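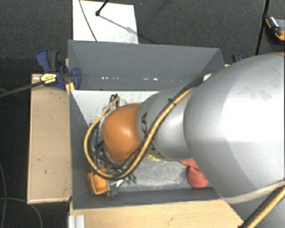 26. März 2018 — Bestellliste Greifzelle

Mit Henrike Fröhlich die Angebote durchgesehen. Strobel will für den neuen Greifer 3784 Euro, Lieferzeit 14 Wochen, puh! Filar ist teurer, hätte aber einen auf Lager. Ich bin trotzdem für Strobel, der Flansch passt ohne Adapter.

Was ich unbedingt noch mit reinnehmen will: eine ordentliche Schlauchführung (559 Euro bei Tamotard). Das dicke gelbe Kabel hängt mit Kabelbindern am Arm und macht vorn am orangen Gelenk eine Schlaufe — in der Kiste wird das eng. Dazu 2 Zwingen als Reserve.

Offen: Zahlt Pinen die Hälfte? Henrike ruft an.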